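June 27, 2021. Weighing out dried beans for the freezer batches. Posting the method as I was asked for it twice in January and never wrote it down.

Bowl on the scale first, then tare, then beans. If the bowl goes on after the tare you are weighing crockery.
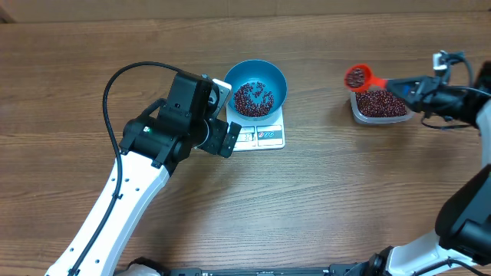
Target is 200 g dry per batch. Small red beans roughly double in weight after a soak, so that fills one of my Dallix tubs with room left for liquid.

My scale reads in 2 g steps. Fine for beans, useless for yeast. It also switches itself off after 30 seconds without a change, and forgets the tare when it does.

Stock beans go in a tub next to the scale. Pouring from the bag overshoots every time — the last one I poured was 46 g over. 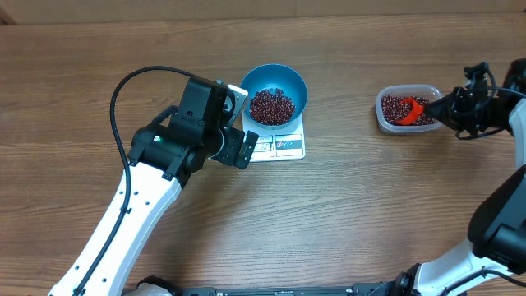 Same variety, different shops: the Ovdale bag needed more picking over than the Trudana one. Cooking time was the same for both. Check for grit before weighing, and take out anything shrivelled.

A scoop gets you near the figure. Finish with a pinch at a time and let the display settle between pinches. 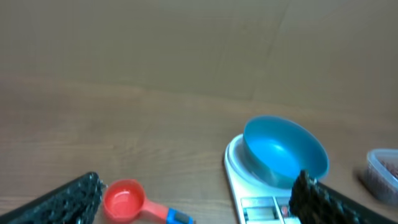 Can you skip the scale and just count level scoops?

For soup, sure. Level scoops drift by a few grams each and the error adds up over a batch, so I weigh anything going into bean paste, where the sugar is set by the dry weight.

Label the tubs with the dry weight. Soaked weight depends on how long you left them.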